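January, open day notes, simulation corner

Started the demo at 2 pm with Maja Kozłowski at the second screen. The visitors came from Nesora and from the Skulwood school, 30 people in the first group. We showed the two-handed tasks on the plain grid floor. 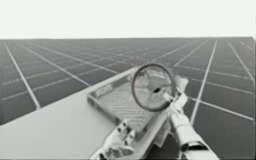
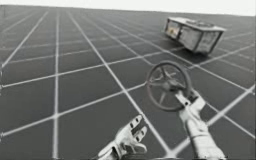
Simulator views, white hands on both. The second one is with the steering wheel.

Most questions were about the fingers -- how the grip is decided, and if the same program can run on the real arms. I answered that we have not tried it yet. A man from Horker asked for the log of run 1221, I must send it to him.

To do: write larger labels on the screens, and ask Maja for her list of questions. The room was too warm after the second group.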